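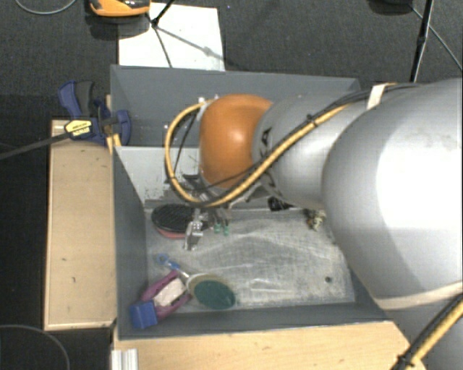
A robot arm over a picking bin holding assorted small items. The bin is clamped at the left-hand side.

Bakgate sets out equipment plan for mixed-item picking

September 2022

Bakgate has published its equipment plan for the next stage of its mixed-item picking work, under which five robot picking stations will be bought for the returns hall at Torkano. Orders are to be placed in two lots, the first of them before the end of December.

The returns hall receives household goods, toys and small kitchen articles that have been separated from their packaging. They are sorted by hand at present, at a rate which the company says has not kept up with the growth in returned parcels. At busy times the hall handles 2000 loose items in a day. Each of the new stations is expected to take on the plainer part of that work, leaving damaged and unidentified goods to staff.

The plan follows a trial carried out with Nilluvero, the engineering firm which supplied the test arm and wrote the control software. The trial used a shallow bin in which unlike objects were placed together, among them a long-handled utensil, a bright blue block and a ridged black disc. Bakgate asked for objects of this kind so that the results would bear some relation to what arrives at Torkano. Flat items lying close to the wall of the bin were the most difficult to lift, and the purchase specification now includes a requirement on this point.

Under that requirement, suppliers must show 1000 consecutive picks from a bin filled with goods chosen by Bakgate on the day. The goods will not be disclosed beforehand. Stations which fail the test may be offered again once, at the supplier's own cost.

Arms and grippers account for 70 per cent of the approved budget. The remainder is set aside for bins, stands, guarding, cabling, spare parts and training. An earlier draft had placed bins and fixings under general maintenance, but the trial report recommended that they be bought together with the arms. It noted that a bin floor becomes heavily marked in use, that replacements should be held in stock, and that bins should be fixed to the station by a permanent mounting. Clamps will be accepted for setting up and testing only.

Cable routing is also dealt with in the specification. Power and signal cables must be held along the arm at stated points, with enough slack at the wrist to allow full rotation. Suppliers are asked to provide drawings of the cable run with their bids and to quote separately for a replacement set.

The second lot will depend on the performance of the first. Should the first stations meet their targets, the remaining units will be ordered from the same supplier at the price already agreed. If they do not, Bakgate may reopen the purchase or keep the unspent sum for other handling equipment.

Installation at Torkano will be managed by Chantharasri, which already maintains the conveyors in the hall. Floor markings and power points will be completed before delivery, and sorting will continue by hand on the other side of the hall during the work. Staff who wish to train as station operators will be able to apply through their shift office, and no changes to shift patterns are planned for the first lot.

Suppliers may obtain the full specification and the bid forms from the Bakgate purchasing office. Questions must be sent in writing, and the replies will be issued to all bidders.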